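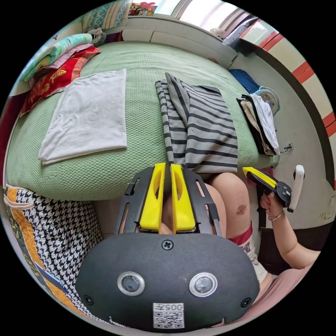 Does it come assembled, one buyer wrote in on Monday, or do I need a bench and a free weekend, and do I get to pick the finger color. Kit only. Kitchen table is fine. Yellow only for now, sorry.

Bovance Hand Gripper Pair, rev 2
Build-it-yourself kit, sold by Skosley, Brurport
Status: in stock, small batch, next one in February

What you're buying

A left and a right. Held in the hands, no arm, no motors. You squeeze, the fingers close, the sensors log what happened. We built the first pair for our own laundry folding project in the shared workshop and people kept asking for the files, then for the parts, so now it's a kit.

Dark body, rounded at the back, with two round sensor windows in silver rings. Slotted black frame on top of that. Bright yellow fingers with a long cutout in each. The cutout saves weight and lets you see what's behind the finger while you work. Label with the unit number and a QR code goes on the back of the body, please don't skip it, see below.

In the box

– printed bodies, left and right, cleaned up but not sanded
– slotted frames, black
– Alipour fingers, yellow, with spares
– sensor modules and rings, tested before packing
– springs, slide rails, screws, all in one bag (yes we know, seperate bags next batch)
– 2000 mAh battery pack, one per gripper
– labels
– printed build sheet, rev 2

Not in the box: screwdriver, storage card, charger. Any small cross-head driver will do. If it's magnetic you'll be happier.

Specs

Weight: 900 g per pair, batteries in
Battery: 2000 mAh each, charges through the port on the handle
Logging: finger opening, grip force, time stamp, plus whatever the sensor modules see
Sync: short cable between the pair, or both on the same wifi
Parts cover: 12 months, fingers excluded, they wear

Building it

Read the sheet once all the way through first. Then:

Slide rails into the frame. They go in dry. If they stick, a couple of passes with fine sandpaper on the rail edge, not in the slot.

Fingers onto the rails. There's a left and a right finger and they look almost the same. The small notch faces in. Check it now, it's a pain to undo later.

Springs. Wear glasses. One of ours is still somewhere under the workshop fridge.

Sensor modules into the body, rings on top. Hand tight on the rings. The film on the sensor comes off last, after everything else, fingerprints are the top reason for a bad first recording.

Close the body. Top screw first, only halfway, then the lower ones, then back to the top. If you run the top one all the way in the halves pull crooked and you get a gap at the bottom.

Label on, unit number written down somewhere that isn't your phone. The recorder reads the QR at startup to tell your units apart. If you build more then one pair and mix up labels you will be sorting files by hand all evening. We did.

First power on: hold the handle button until it buzzes. Long buzz is good, short short short is a loose sensor cable. Open it back up and push the connector in until it clicks.

Calibration

Fingers all the way open, press. Fingers all the way closed, press. Same on the other hand. That's all of it. Redo after a spring change or if somebody drops one. Also redo if the room got a lot colder overnight, the springs in this batch are a bit sensitive and we're looking at it.

If the closed reading drifts while you're working, look at the rails before you blame the software. Lint. It's always lint.

What it's good at

Soft stuff. Shirts, towels, pillowcases, kids' socks. The finger tips are flat enough to slip under a hem and grippy enough to hold it. Thick knits OK. Thin slippery linings are hit and miss, you'll want the rubber tips for those (listed further down).

A bed makes a good work surface, better than the table for us. Sleeves stay where you put them on a textured blanket and slide all over the place on a laminate top. Room for a folded pile at the far end too. Knees do complain after a while, cushion recommended.

Polo shirts are the test we run on every new pair before it leaves. Collar, zipper or buttons, stripes that show you right away if the fold is crooked. Spread it out, then bring in the sleeves. Striped ones are best for this, plain black is the worst thing you can pick. 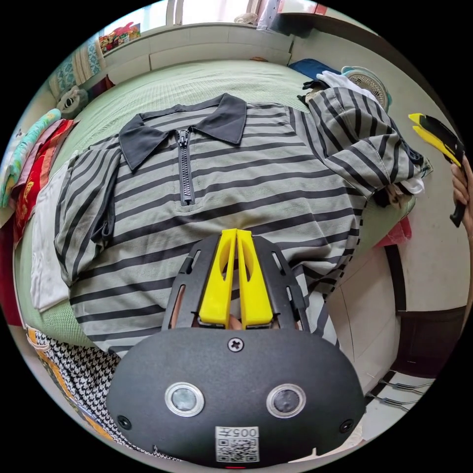 Known problems, rev 2

– Finger rattle when shaken open. Harmless. A drop of rail grease helps.
– Rings can back off by themselves after long sessions. Check them when you swap batteries. Do not use strong thread glue, the ring plastic cracks.
– Battery door is stiff. Gets better.
– Right hand unit sometimes boots before the left and the recorder complains. Turn both off, left one on first. Firmware fix coming.
– QR hard to read under a bright lamp. Tilt it.

Fixed since rev 1: body no longer creaks, screws are all the same length now, cable exits on the side instead of into your wrist.

Spares and extras

Alipour fingers, yellow, sold as a pair
Rubber tips, press fit
Spring set, soft or standard
Replacement body halves, left or right, say which
Sync cable, long version, for people with wide shoulders or a wide bed
Blank labels

The finger files are free to download if you'd rather print your own. Print them flat, slow, with the cutout facing up. Tougher filament if you have it. The cheap stuff snaps at the narrow part, next to the cutout, usually in the middle of a good run. Any color you want obviously.

Body files are not up yet. They're a mess, the holes are still in the wrong place in the shared version and we keep fixing it by hand with a drill.

Running it in a shared space

Tell people when you're recording. The sensors pick up whatever is in front of them – that includes your roommate walking by in a towel. The recorder has a pause button, bottom of the handle. Use it.

Take off dangly bracelets and loose cuffs if they catch on the handle. A thin one is usually no trouble.

Charge both grippers together, same length of time. One flat battery ends the session for both.

Shipping and returns

Ships from Brurport, plain cardboard box, batteries in their own pouch. Orders in before noon normally leave the same day, unless the printer is down. Unbuilt kits can come back. Half built kits, write first and tell us how far you got, we'll usually sort something out. Sanded, painted or glued bodies stay with you.

Pickup at the workshop is fine, ring the side door, the front bell hasn't worked since the move.

Questions about the build go to the Skosley support page, please put the unit number in the subject line. It's on the label, back of the body, over the QR.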